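Reading the Rovthorpe write-up on two-arm tidying over my tea. The headline claim is that the policy "recovers from its own mistakes". I have been hearing that one for years, so a few posts on what they tested.

The method first. You collect 845 demonstrations by teleoperation, same as everyone. Then you have people drive the arms into bad positions on purpose and record the way back out. They call these rescue clips. Train on the lot, mixed together.

Fine so far. I like rescue clips. Glenys Hapeta was pushing something very close to this at Gidia and got told it was a waste of operator hours.

My trouble starts with the evaluation. 50 trials per condition, and a "recovery" is any trial where the first grasp fails and a later one succeeds. Read that again. A policy that just keeps pecking at the table until something sticks would score very nicely.

There is a time limit, but it's generous, and they don't report how many attempts each trial took. I looked in the appendix. I looked in the other appendix.

We run a similar two-arm cell, so I've spent February trying the recipe on ours. Small objects, a tray, one arm either side, dark cloth behind. A rubber duck is a decent test for this because it has no good flat sides and it rolls if you nudge it.
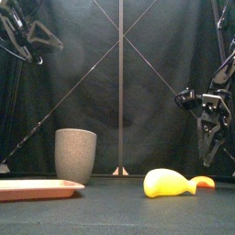 Back to the numbers. When I count attempts, the gap between rescue clips and plain demonstrations shrinks a lot. The plain policy retries too. It retries badly, in the same spot, but given long enough the object shifts and it gets lucky.

Aiguo Lü suggested capping it at 2 attempts. With the cap on, rescue clips still come out ahead on my setup, by 6 trials out of 50. I would not hang a headline on that. I would not bin it either.

Someone will ask about the Fokach baseline. They ran it with the default settings and a different camera height from the one it was trained on. I don't think that was sneaky, I think it was a deadline. It still means that column of the table tells you very little.

Also, every mistake in their test set is one an operator thought of. Missed grasp, knocked object, arm parked too low. The failures that eat my afternoons are the odd ones, where both arms decide the same thing is theirs and stop dead.

What would change my mind: attempts per trial, a cap, and a set of failures picked by someone who never saw the rescue clips. None of that needs new hardware. The Oksanen lot did the first two last time and it cost them one extra table.

I've emailed the authors to ask for the raw logs. Will add to this thread if they send them.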